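Tic-tac-toe set, second version

The first version of this set was cardboard and did not survive the summer. The second one has been in use since August, and I have enough notes on it to write them down, mostly so I can find the dimensions again.

The board is a square white sheet with four black lines. I tried a printed grid with a border first and dropped the border. With a closed outline, people put pieces on the line and argue about which cell they meant. With only the two verticals and two horizontals, the outer cells have open edges, and a piece that hangs over a little is still plainly in its cell. Line weight matters more than I expected. Thin lines vanish under the kitchen light in the evening. I ended up at a width that looks clumsy on screen and fine on the table.

The pieces are five blue X shapes and five orange rings. Nine cells means the first player can need five and the second never needs more than four, so the fifth ring is a spare unless O starts. In this house O starts every other game, so it gets used.

Ring dimensions took three attempts. The first was a thin hoop that looked right and was annoying to pick up, because a fingertip has nothing to press against. The second was thick and round in section and rolled off the table whenever it landed on its edge. The current one is a thick flat donut. It stays where it is put and the hole is large enough to hook with a finger.

The X is simpler. Two bars crossing at the center, same length, same width. The one real question was whether to give it an orientation, and I decided against it. Turned 45 degrees it becomes a plus sign, and players accept it either way.

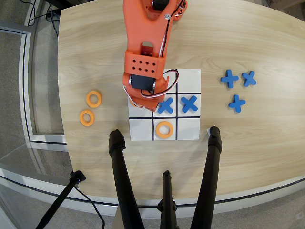
Three on the board, X to play or O to win the argument about whose turn it is. Spare X pieces on the right, rings on the left.

The position is worth a paragraph. X has the center and the right cell of the middle row, so the left cell of that row is the one to watch. If it is open and O has the move, O has to take it. A ring in the middle of the bottom row does not do much for O in the meantime, as the center is gone and the only line left through that cell is the bottom row itself. An edge reply to a center opening is a losing reply against a careful player. A corner holds the draw. I have explained this to everyone who has played on this set and the edge reply remains popular.

Color was settled by what was on the shelf. Orange and blue are far enough apart that nobody confuses them in poor light, and both stand out from white. I would avoid yellow. Tímea Takács, who has the flat downstairs, made a set in yellow and gray for her nephews and has since repainted the yellow ones.

Storage is still unsolved. The pieces go into a tin that used to hold Drendach tea, which fits all ten if the rings are stacked and the X pieces go in on top at alternating angles. The sheet does not fit. I keep it flat inside the back cover of an atlas. Rolling it was a mistake – it took two days under books before the corners stayed down, and one of them still lifts in dry weather.

A few notes on the table, as I was asked. It is a light wood top with a straight grain. The finish is pale enough that the white sheet does not glare against it, and smooth enough that the sheet slides if someone leans on it. I tried a strip of Undus mat underneath. It held the sheet well but made a ridge under the middle row, and the rings sat at a slight tilt. Removed after one evening.

Cost, leaving out the two failed rings: very little. The sheet was an offcut. The only thing I bought specifically was a black marker from the stationery shop in Brindstead, and I would have needed one anyway.

Changes for a third version, if there is one:

A heavier sheet, or a backing, so the corners behave.
Slightly shorter bars on the X. They fill the cell more than I like.
A tin that takes the board as well.

I played 17 games on it last Friday evening and 16 were draws. The other one was an edge reply.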